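Eggplant

The eggplant (Solanum melongena), known in Britain as aubergine and in much of South Asia as brinjal, is a plant of the nightshade family grown for its edible fruit. It is related to the tomato, the potato and the chili pepper. In botanical terms the fruit is a berry, although in cooking it is treated as a vegetable.

Origin and history

The crop was first grown in Asia, and early written records of it come from India and China. Arab traders and farmers carried it west to the Mediterranean during the Middle Ages. In parts of Europe it was long viewed with distrust, partly on account of its poisonous relatives, and was kept as an ornamental plant. The English name comes from older varieties with small, white, egg-shaped fruit.
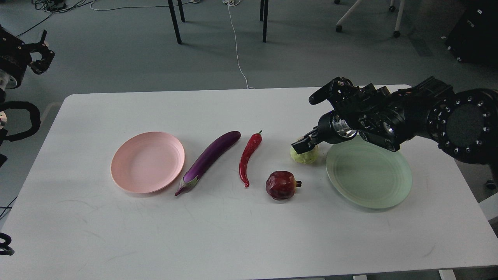 Growth and cultivation

Eggplant is a tender perennial that is usually grown as an annual outside the tropics. It needs a long warm season, full sun and steady moisture, and it is easily damaged by frost. Seed is normally started under cover and the young plants are set out once the soil has warmed. The flowers range from white to purple and can set fruit with their own pollen, though visits from bees improve the crop.

Fruit is cut from the plant with the calyx attached. Growers judge ripeness by the skin, which should be glossy and firm. A dull skin and brown seeds are signs that the fruit has been left too long - such fruit is often bitter. Common pests include flea beetles, spider mites and the Colorado potato beetle.

Varieties

Cultivated forms differ widely in shape and color. The fruit may be long and thin, oval or round, and the skin may be purple, white, green or striped. The Vonedora seed collection, which is kept at Dradton, holds 592 named lines, of which 200 are grown out each season to renew the stock. Its printed catalog groups them under 6 headings by fruit shape.
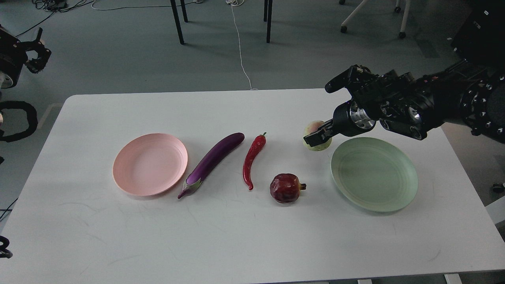 A purple eggplant, with a pale pink plate to its left.

Use in cooking

The flesh is mild, with a spongy texture that takes up oil and sauces readily. It is baked, fried, grilled, stewed or pickled. Well-known dishes include baba ghanoush, moussaka, ratatouille and baingan bharta. In several cuisines of the Middle East it is paired with pomegranate seeds or syrup, while many Indian and Chinese recipes combine it with chili.

Salting before cooking was once standard practice and was meant to draw out bitter juices. Modern varieties are generally less bitter, and opinion on the step is divided.
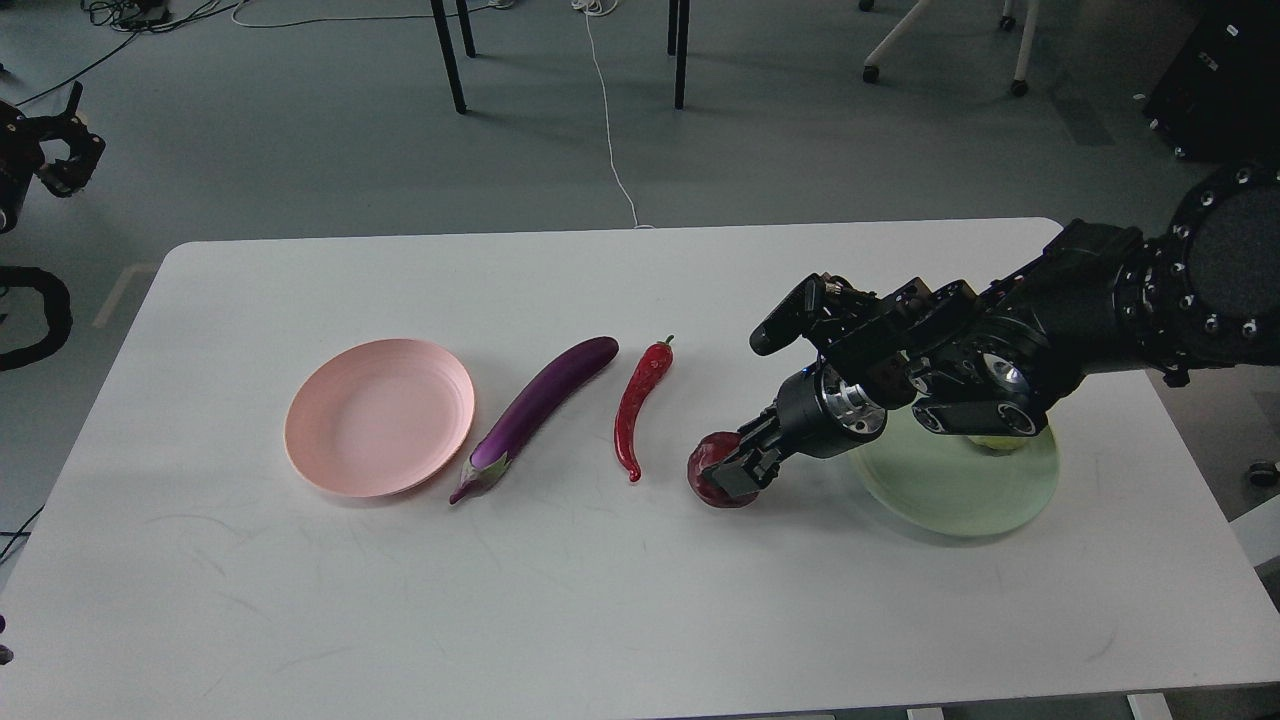 Puspita Chong, in the notes to the Karard edition of the Baranauskienė cookbook, held that salting was still worth the time for frying, as "the slices hold their shape and drink less oil," but saw little use for it in stews.

Storage

Whole fruit keeps for only a few days and suffers in a cold refrigerator, where the skin becomes pitted and the flesh turns brown. A cool room is preferred for short storage. Cut flesh darkens quickly in air - lemon juice slows the change.

See also: Nightshade family; Chili pepper; Tomato

Last updated April 6, 2023

Contact the editors | Copyright and terms of use | Back to top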